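Household Manipulation Data: Gripper Comparison
Second progress report to the Waven Fund
Prepared by Tegan Pryor, project lead

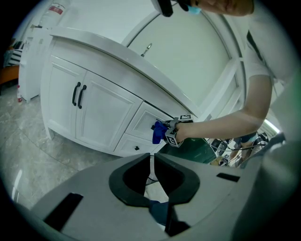 The second reporting period was devoted to the comparison of the two hand-held gripper designs named in the grant agreement, and to the choice of one of them for the main collection in the spring. Work on the robot arm itself has been limited to mounting checks and will be resumed in the next period. The budget remains within the approved limits, and no change to the overall end date is requested.

1. Work completed

The project compared two finger sets on a common housing. The first, referred to here as Dridier, uses stiff fingers with a thin replaceable pad. The second, Leledel, uses a thicker and softer pad and closes with a longer trigger pull. Both were fitted to the same hand-held body so that the camera position and the markers did not differ between trials.

Trials were carried out in bathroom and kitchen settings. Bathroom tasks consisted of picking up a cloth, wiping a surface, folding the cloth once and placing it on a counter or in a drawer. Kitchen tasks consisted of moving cups, closing containers and pulling out drawers by the handle. Each operator worked with both finger sets, and the order was changed from one session to the next so that practice would not favor either design.

A total of 2744 demonstrations were recorded. Of these, 1815 passed all quality checks and have been added to the project archive. The remainder were set aside, mainly for loss of camera tracking. A smaller number were rejected for operator error or incomplete task labels. The target for accepted demonstrations in this period was 500 for each finger set, and it was met in both cases.

2. Findings on the grippers

Soft items. Leledel performed better with cloth. Operators were able to take hold of a single layer on the first attempt more often than with Dridier, and the cloth slipped less when it was dragged over an edge. The difference was greatest with thin fabric and small with heavy toweling.

Rigid items. Dridier was preferred for small knobs, lids and narrow handles. The softer pads of Leledel tended to roll over the edge of a lid, and operators compensated by squeezing harder, which shortened the time they could work without a rest.

Operator fatigue. Complaints of tiredness in the thumb and wrist were more frequent with Leledel. The workshop has shortened the trigger pull on the latest version. Early comments are favorable, but the change was made too near the end of the period for a fair comparison.

Wear. Pads on both designs were inspected every Wednesday. The Dridier pads were replaced twice during the period. The Leledel pads showed marking on the inner face but remained in service throughout.

3. Findings on cameras and tracking

The wide-angle lens gives a good view of the fingers and of the work area together, and the project intends to keep it. Tracking was less reliable in bathrooms than in kitchens. Large mirrors, pale walls and glossy floor tiles offer few fixed points for the software to follow, and glare caused brief losses of position. When two operators worked close together, marker cubes were sometimes hidden by an arm or by the object being handled.

Three measures were tested in response. Exposure was fixed at the start of each session. Operators were asked to make a slow sweep of the room before the first task. Patterned cards were placed on plain walls where the room allowed it. The slow sweep brought the clearest improvement and has been added to the standard procedure. The cards helped in some rooms, but they alter the look of the setting, and the project proposes to use them only where tracking fails otherwise.

4. Delays and difficulties

Delivery of the second controller board from the Chiba workshop was late, and the planned comparison of controllers could not begin. The board has since been received and powered up without faults. The comparison has been moved to the next period and will use recordings already in the archive, so no additional operator time is needed.

Task labels were entered in different ways by different operators at the start of the period. A shared list of terms was introduced in October, and earlier entries have been corrected by hand.

5. Plan for the next period

The project recommends Leledel, with the shortened trigger pull, as the main finger set for household collection. Dridier would be kept for tasks that involve small rigid parts. Before this choice is made final, a short repeat trial will be held to confirm that the new trigger reduces fatigue and does not weaken the grip on cloth.

Other work planned for the period is as follows:

Comparison of the two controller boards on the mounted arm
First replay of accepted cloth demonstrations on the arm
Revision of the operator handbook, including the room sweep
Further trials in rooms with large mirrors

6. Matter for the Fund's decision

The project asks the Fund to approve the transfer of the unspent travel allowance to the equipment line, to pay for spare pads and one additional hand-held body. The amount is set out in the attached budget table. A reply before the repeat trial would allow the parts to be ordered in time.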